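Rotary encoder skips steps when I turn it fast, what am I missing

Got a Lenz panel encoder, the 64 step one with the push switch, wired into a little tuner box I'm building. Slow turning is fine. Spin it quick and it loses count, or goes BACKWARDS a few steps then forward again. Pull-ups are 10k, cable to the board is long, maybe too long. No caps on it yet. Supply is clean as far as I can tell with a cheap meter. Do I need a different part or is this wiring? I bought 2 of them and both do it.
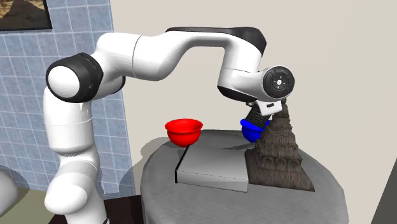
Mareike Kuhlmann

Both doing the same thing means it's very likely not the part. Mechanical contacts bounce, and the faster you turn the worse the bounce looks compared to the real pulses. Put a 10k in series with each of A and B, then a 10nF from each to ground on the board side - not out at the knob. Keep your pull-ups where they are.

Then look at how you read it. If you're only triggering on one edge of A and checking B, that'll give you the backwards jumps all day long. Use a state table, all four transitions, throw out the illegal ones. It's maybe fifteen lines of code and there are a hundred versions floating around.

Also the common pin. Make sure it goes to the same ground as the board and not off to the chassis somewhere. I chased that one for a whole evening in May.

Retotier

just buy an optical one. no bounce, done. costs more but you wont be messing with caps

Fodstead

Optical is overkill for a tuning knob imo, and most of them want 5V plus a deeper hole behind the panel. Check the depth before you order anything.

What is the cable exactly? If its flat ribbon with A and B side by side you can get one coupling into the other. Put ground between them. Or twist each one with its own ground wire. Shorter is better obviously.

Couple other things -

Pull-ups to 4.7k if the run is long. 10k is a bit weak for that.

Don't run the switch wire right up against A. Mine would register a step every time I pressed the knob.

Don't go crazy with the cap. Someone told me 1uF, tried it, and it stopped counting at all above a slow crawl. The signal never got back up before the next pulse. 10nF like Mareike says.

If you have a scope, even a bad one, look at A and B together while you spin it. You'll see right away if its bounce or noise.

Comments

Grostadden: Did the caps and the state table last night, no more backwards. Still drops the odd step if I really whip it but who tunes like that. Thanks Mareike

Retotier: still say optical

Anonymous: what value series resistor did you end up with? Same encoder here, mine skips even when slow

Grostadden: 10k, same as above. If yours skips slow I'd check the solder on teh common pin first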